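6 jun 2022

Me he levantado con el propósito de ordenar el escritorio de arriba y a las once seguía con el propósito intacto. Primero desayuné, luego contesté a Driss, luego busqué un paño, y el paño me llevó al armario de los paños, que es un sitio del que no se vuelve pronto. Había allí una camiseta de Gondenitz que daba por perdida desde diciembre. Me la he puesto para fregar, con la sensación de haber ganado algo.

Driss El Sherbiny, que ha terminado su libro y por lo tanto tiene tiempo para opinar sobre los demás, me dijo por teléfono que una mesa de trabajo debe tener encima lo que se usa ese día y nada más. Le pregunté qué tenía él en la suya. Silencio largo. Una maceta, dijo, dos tazas y el recibo de la luz. Quedamos en que el recibo contaba como herramienta.

El caso es que le he hecho caso, a mi manera. He bajado al trastero cuatro viajes de cosas: los cuadernos empezados por la primera página y abandonados en la segunda, la lámpara que zumba, una grapadora sin grapas y las grapas de otra grapadora. También el atril, que compré convencida de que traduciría mejor con el texto de pie. Traduje igual, pero con el cuello torcido hacia otro lado.

Lo que más me ha costado es el bote de los bolígrafos. Los probé uno por uno en el reverso de un sobre y casi todos pintaban si se les insistía, que es también mi caso, así que los indulté. Están en una bolsa, en la cocina, donde no harán ningún bien.

Después limpié el tablero. La madera clara tiene la virtud de enseñarlo todo: el cerco del café de la traducción de Breltutness, el cerco más pequeño del licor con el que celebré que Breltutness se había acabado, y una raya de tinta que no sé de quién es, aunque vivo sola. Los cercos salieron con jabón y mal humor. La raya se queda. Con los años la acabaré enseñando a las visitas. 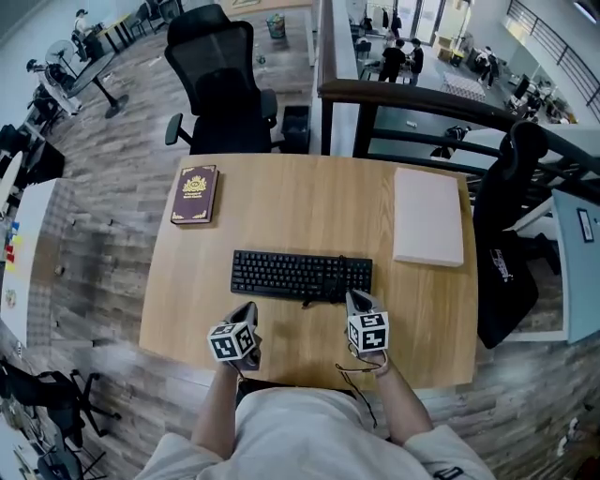 INVENTARIO DE SUPERVIVIENTES

El libro granate se ha quedado arriba a la izquierda, un poco torcido, y no pienso enderezarlo. Tiene su emblema dorado y sus adornos en las esquinas, y un aire de enciclopedia de dentista que da respeto a toda la habitación. Me lo regaló mi tía cuando aprobé la oposición que luego dejé. He leído 200 páginas, repartidas en varios inviernos y siempre desde el principio. Tiene 1193, de modo que a este ritmo lo terminará otra persona.

El teclado, en medio. Negro, grande, de los de antes, con todas sus teclas y el cable colgando por la derecha. Lo puse boca abajo sobre el fregadero y le di unos golpecitos, y cayó lo suficiente para alimentar a un gorrión hasta el otoño. La tecla de la eñe se sigue atascando. He aprendido a vivir con ello a base de escribir poco sobre el otoño, las montañas y España.

A la derecha he dejado el bloque claro, entre rosa y blanco, bien pegadito a su esquina. Está recto, al contrario que el libro, y se nota que lo sabe. El resto de la mesa es mesa, cosa que no veía desde la mudanza. Me he quedado un rato mirándola como se mira a un pariente recién afeitado.

Las sillas son otro asunto. La de malla se ha quedado al otro lado, mirando al escritorio como si esperase una entrevista de trabajo. La del dibujo blanco y rojo en el respaldo está contra la barandilla, castigada, desde que Hứa se sentó en ella a cenar y anunció que era la cómoda. Si es la cómoda, no sé qué hago yo en las demás, pero cambiarlas ahora sería darle la razón a Hứa, y eso se paga durante meses.

La papelera negra sigue junto a la esquina del fondo. Es demasiado pequeña para mis errores. Desde la mesa se podría encestar si una tuviera puntería, y como no la tengo, la barandilla hace de cómplice: lo que fallo con suficiente entusiasmo acaba en el piso de abajo, donde lo recojo por la noche haciéndome la sorprendida.

Barrí también el suelo de tablas. Entre dos de ellas había una moneda que no conseguí sacar ni con un cuchillo de untar. La he dado por invertida.

A media tarde llamó la del taller de Fatcombe para preguntar si les mandaba por fin el capítulo. Le dije que estaba reorganizando el espacio de trabajo. Hubo una pausa muy educada. Me preguntó si eso significaba que sí o que no, y le contesté que significaba que el espacio de trabajo estaba precioso. Me ha dado hasta final de mes, con una voz que conozco de mi madre.

Me senté entonces a empezar el capítulo, con la mesa limpia y la conciencia casi. Escribí una frase. La borré. Abrí el libro granate por el principio, por si acaso, y me lo encontré donde lo había dejado, con el mismo prólogo larguísimo de siempre. A las siete bajé a hacer una tortilla.

Mañana toca la estantería del pasillo. He avisado a Driss para que no me llame antes de comer. Comprar jabón, y mirar si en el trastero queda sitio para el atril o si lo que sobra es el trastero.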